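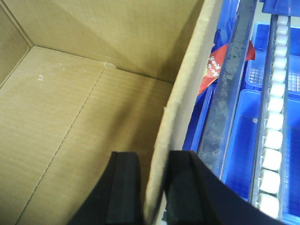

Szeged, Sunday, March 22, 2026

Mukarico: a list of household words for packing and moving

Mukarico is a small word list in Hungarian and English. It contains the words which people write on boxes when they move to another home, together with short notes on how the words are used. I started to collect them when my aunt moved from her flat and I had to read the labels of three generations.

What is in the files

The list is divided into 7 text files, one for each part of the home: kitchen, bathroom, bedroom, living room, pantry, cellar and papers. Every line has 5 fields, separated by tabs:

word: the form as it was written on the label
base: the dictionary form
english: the nearest English word or phrase
region: where the writer grew up, if known
note: free text, often empty

The encoding is UTF-8. Please do not open the files in an old spreadsheet program and save them again, as the letters ő and ű can be damaged.

How the words were collected

Most labels were copied by hand between August and the end of winter. Spelling mistakes were kept in the first field and corrected only in the second. Abbreviations were more difficult. On one label "k. ruha" can be a kitchen cloth or a small dress, and in such cases I put both meanings and a question mark in the note.

Names and street addresses were removed. The word Pap stays in the list where it means a priest, and is removed where it is a family name.

Known problems

The cellar file is weak. It has only 30 lines, and 6 of them are different words for a jar. Words from the north-east are almost missing. The English field was written by me, and I learned my English in school, so some choices may sound stiff to a native speaker.

Version notes

The pantry file was sorted again, with long and short vowels treated as separate letters. Scripts made for the older Skolar layout will not read the region field, so please update them first.

License and contact

You may use and change the list freely if you name the source. Corrections are welcome, also for single words. Please send the file name and the full line to Krisztina Bakos.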